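The Drinks Corner, Finally

Hello again! I promised pictures of the drinks corner back in June and then life got in the way, so I'm putting up what I have and I'll add more as I go. If you're new here, the short version is that I rent the long room behind the Thepsuriya bakery and run craft afternoons out of it, the kind where you pay for a seat and go home with a slightly crooked pot or a block print. I named the afternoons Kidillow after a word my niece made up, and by now it's too late to change it.

Anyway, people drink a LOT at these things. Tea, coffee, that pink lemonade I make too sweet. For the first year everything lived in a cardboard box under the sink and I'd crawl in there every time somebody asked for a cup. My knees had opinions. So this spring I gave the whole corner a proper going-over, and I've been fussing with it ever since (moving things three inches to the left, moving them back, you know how it goes).

I kept the colors plain on purpose. White, black, a bit of brown wood. The rest of the room has paint on every surface, including the light switch, and I wanted one spot that didn't shout at me when I walked in with the groceries.

A few people have emailed asking where things came from. I'll be useless on that, sorry. Half of it was hand-me-downs and I threw out every box the same day. I did spend $56 in one go at Grildale, which felt wild at the time, and most of that went on hooks and a shelf bracket I then put up crooked.

The big white one

I have a soft spot for a plain white cylinder, I really do. It's smooth and matte with the slightest bit of texture, and it steps in near the top to a narrower collar, so you get a neat little ledge all the way up there. No pattern, no fuss. I could look at that ledge catching the light all afternoon, and some afternoons when the class is quiet I pretty much do.

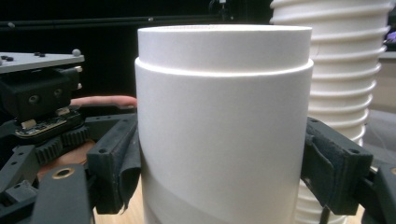 The cups

Okay, this is my favorite part of the whole corner and I'm not even a bit embarrassed. Two stacks side by side in one holder, each with its own cage of thin black wire and a round brown wooden base, and the two bases run together like a figure eight. I love how the wire loops over in those rounded bends. The cups are plain white and I like the ridges you get when they're all nested up tall. They look like an accordion! On the pale table the black wire really stands out, too.

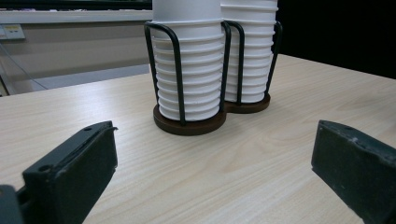
What I buy and how often

Since you asked (three of you asked): I order paper cups once a season, 2,000 at a time, and they come in long plastic sleeves that I stash on top of the tall cupboard. I used to buy little packs at the grocery store whenever I ran low, and I was always running low. The big order costs more up front and I groan every time, but I haven't had to dash out in the middle of a class since I switched.

Coffee filters are the same story. I bought a carton of 576 tea bags too, thinking it would last until the end of time, and it did not last until the end of time. The peppermint goes first. If you come to a class and want peppermint, sit near the front.

Things I'd still like to change

The table is staying. I like the pale wood and I like that crumbs don't show on it much, though I do wipe it down before I lock up. What I want next is a tray for the spoons, which are living in a jam jar right now and tip over if you look at them funny. I've had my eye on one from Zalari for ages but they keep selling out of the size I need. If you see the 13 inch one anywhere, please write to me!

I'd also like a better spot for the sugar. It has been in four places this year and the regulars are getting annoyed with me. At the moment it's on the windowsill behind the brushes, so please check that you've picked up the sugar and not the plaster powder. They're in very different jars now. They weren't always.

More pictures when the shelf is straight.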